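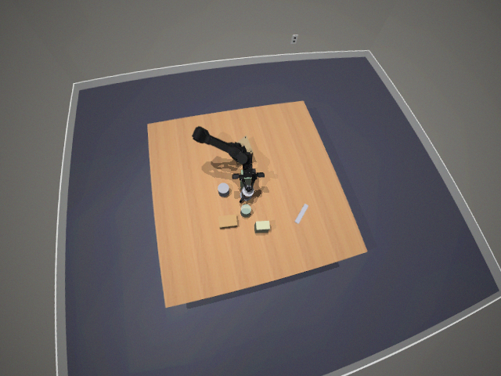
Taking a tow: what we learned with the Wevorero

Notes for the talk, evening session, harbour association of Surkberg. Start at 18:30. The text is longer than I will speak. If I am slow, skip the part marked with a star.

Opening

Good evening, and thank you for the invitation. I work on deck and I write the safety papers for a small company, so I will speak about practical things. My subject tonight is the tow: how to ask for one, how to accept one, and how to behave while you are at the end of the rope.

I will use one case from our own company. In December our passenger boat Wevorero lost her engine outside Surkberg, with 24 people on board, and was brought in by the workboat Bustier. No one was hurt. The boat had a bent rail and one broken fairlead, and I will come to both of them.

(Wait here. Ask who in the room has been towed. Ask who has towed somebody else. Usually the second group is louder.)

The situation

The Wevorero was on the afternoon trip, coming home from the Nasr bank. The engine alarm came first, then the engine stopped by itself. The reason was found later and it was a boring one: a fuel filter full of dirt. The boat had been filled from a tank which was nearly empty, and we should have drained that tank in the autumn.

The wind was from the west and it pushed us towards the bank. The depth there was good for anchoring, so the skipper put down the anchor at once. I want to stay with this a moment. Many crews try first to start the engine again, and they try for a long time, and all this time the boat is moving. Our skipper gave the engine room one attempt and sent the deckhand forward already during that attempt. When the answer was no, the anchor was ready to go.

We let out all the chain and then rope. The anchor held. After this we had time, and everything I tell you next was possible only with this time.

The call

Our call on the radio was not very good. I have listened to it. It gave the name of the boat and it said "we have engine trouble", and then there was a long pause. The station had to ask for the position, for the number of persons and if we were anchored. Each question is normal, but each answer took a while, for the skipper had to look or ask.

Now we have a card beside the radio. It has empty fields and a pencil on a string:
Name and call sign.
Position, and how we got it.
Number of persons on board, crew included.
What is wrong.
Anchored or drifting, and in which direction.
Draught, length and weight of the boat.
What help we ask for.

The last but one is the field people forget. The boat which comes to tow you must know how heavy you are. The Wevorero is heavier than she looks, and the Bustier arrived with a line that was suitable for a smaller boat. We used our own line in the end.

A word about the kind of call. If there is no danger to life at this moment, the urgency call is the correct one, and you should not feel ashamed to make it early. You can cancel it later. I never met a station that was angry about a cancelled call.

Talking before the rope

The Bustier reached us 15 minutes after she left the harbour. Her crew was very quick and very willing, and the first rope was in the air before the two skippers had spoken properly. It landed well, our deckhand put it on the nearest strong-looking thing, and this was the fairlead which broke.

So this is my main request to you tonight. Speak first. It can be short:
Which side do you come?
Whose rope?
Where will you make it fast, and where will I?
How fast will we go?
Which channel, and which hand signals if the radio fails?
Who lets go in an emergency, and how?

I put these questions on the back of the radio card. They take less than a minute to read aloud. When I did this the first time in a drill I felt a little foolish, like reading a menu to a hungry person, but the second time it felt normal.

There is also the question of money. If the other boat is a stranger, ask on the radio if it is a tow with a fixed price, a tow as a favour, or salvage. Say what you agree, and write the time in the log. I am not a lawyer and I will not answer difficult questions about this after the talk. Please ask your insurer in a calm week, before you need it.

Strong points

After the season we looked at every fitting on the foredeck of the Wevorero. Some cleats had a proper plate under the deck. Some had only washers, and these had started to sink into the core. From above they all looked the same.

Go under your own foredeck with a lamp. If you cannot see how a cleat is fixed, do not believe in it. If you are in doubt, make a bridle: one leg to each side, joined in front of the bow, so the load is shared. Put something around the rope where it goes over an edge. We used a piece of old fire hose, it costs nothing and it stays in place if you tie it with thin cord.

We keep the bridle made up now, in its own bag, at the top of the forward locker. Before it was at the bottom under the fenders.

* The length of the rope (skip if slow)

In waves the rope must be long. A short rope gets tight with a jerk, and then everything on deck suffers. What you want is that both boats are on top of a wave at the same moment, and in the hollow at the same moment. You change the length until it looks like this. A heavy thing in the middle of the rope also helps — a length of chain is good.

In the harbour it is the opposite. There the rope must be short, or the towed boat swings like a gate and hits what is moored on both sides. Shorten it outside, in the quiet water behind the breakwater, with very low speed. For the last part we prefer to be tied alongside, with the stern of the helping boat a bit behind our own, so that her rudder can work.

We did this change too late. We were already between the pontoons, and that is how the rail was bent.

People on board

The passengers of the Wevorero were quiet and friendly during the whole event. Part of this was luck with the weather. Another part was that somebody from the crew spoke to them every few minutes, even when there was nothing new. "We are still waiting, the anchor is holding, the other boat is on its way." It is enough.

Lifejackets were put on when the anchor went down. I have heard the opinion that this makes people afraid. My experience is different. People are more afraid if they see the crew taking jackets for themselves and nobody gives them one.

Keep everyone away from the rope. A rope under load which breaks comes back faster than a person can move. We closed the foredeck and all the side deck in front of the wheelhouse. One gentleman wanted very much to film, and he had to be asked two times.

Anchored boats roll. Have bags for the seasick people, have water, and have one person who watches the children.

Steering behind another boat

The person at the wheel of the towed boat has real work. Steer for the stern of the boat in front. When she turns, do not cut the corner; follow a little on the outside. If you have no power for the hydraulics, try the emergency tiller before the tow starts. Ours fitted, but the cover plate was painted shut, and it was opened with a hammer and bad language.

Speed: slower than you like. We came home at 6 knots in the outer part, and afterwards both skippers agreed that this was too fast for the rope we had. Ask the other boat to slow down. You may feel impolite to complain to someone who is helping you. Do it anyway, in a friendly voice.

Lights and shapes: check which ones you must show as the towed boat, and if they work on your reserve battery.

Drills since then

We now practise the tow with the Bustier in the quiet months. Last winter the two crews passed the line, changed to alongside and let go again, in the outer basin, until everybody had stood in every place once. The harbour office at Surkberg gives us the basin in the early morning if we ask before.

The written procedure had 153 lines when I started with it. The crew did not read it, and I understand them. What they use is the card and the bag with the bridle. The long text is still in the office for the inspection.

Questions I expect

Could we have used the small anchor? No, not with that wind.

Does the knife have to be on deck? Yes, an axe also, beside the bow cleat, and sharp. Ours was rusty, please go and look at yours.

What about towing from the mast foot? On a sailing boat with the mast through the deck it can be very good. On our type we do not have it.

Can I get a copy of the card? Yes, there are paper copies on the chair beside the door, and the blank side is for your own boat's numbers. Please use pencil for the weight if you are not sure of it.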